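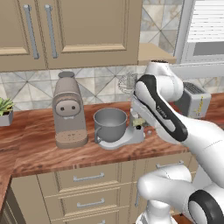
Stand mixer station in the Zareo Kitchen simulation package, with coffee machine and toaster on the same counter.

Zareo Kitchen
Simulated task environments for household manipulation

Overview

Zareo Kitchen is a licensed library of simulated kitchens for teams that develop and test robot arms for domestic work. Each kitchen is supplied complete, with cabinets, drawers, counters, small appliances and finishes, and is ready to load with a supported arm model. The package is developed by Wasilewska and distributed in North America by Stevstead.

The current release contains 242 kitchen layouts and 3020 individual objects. Layouts include straight, L-shaped and galley plans. Counter, cabinet and backsplash finishes may be exchanged independently, so that a policy trained against one wood grain or tile pattern can be tested against another without rebuilding the room.

Appliances

Appliances are modeled as working mechanisms. On the stand mixer, the head tilts, the bowl lifts out and the speed control turns through its full range. Coffee machines accept a button press and report it to the task log. Toaster levers travel and latch. Drawers and cabinet doors open by their handles under contact force, and joint friction can be set per item or drawn at random within limits chosen by the user.

Task sets

The standard license includes 16 appliance tasks, each with a written instruction, a start-state generator and a success check. Tasks on the mixer station include:

Close the mixer head
Open the mixer head
Set the speed control to a named position
Place an item in the bowl

Success checks are evaluated on joint positions and object poses at the end of each episode. The thresholds are published in the task reference and may be edited. Altered thresholds are recorded in the results file, and results obtained with them should not be compared with standard scores.

Arms and controllers

Zareo Kitchen supports 11 arm models in fixed-base and mobile-base configurations. Joint position, joint velocity and end-effector control are available for all of them. Customers using an arm outside the supported list may submit a description file to the integration desk, headed by Felicja Kaczmarczyk. Conversion is quoted separately.

Known limits

Liquids and powders are not simulated in this release. Electrical cords are omitted from all appliances. Whisk and beater attachments are treated as rigid bodies -- contact between thin wires and the bowl wall is approximated and should not be used to estimate wear or force.

Licensing and support

Licenses are issued per site, for academic or commercial use. Both include the full library, the task reference and email support. Commercial licenses add access to Zoswood, the scheduling tool used to distribute evaluation runs across several machines. An updated library is released each June, and sites with a current license receive it without further charge.

Academic applications are reviewed by Edmund Olszewski. Requests for a commercial quotation or a supervised trial should be addressed to Baiba Hunt at Stevstead, stating the arm model, the number of workstations and the intended tasks.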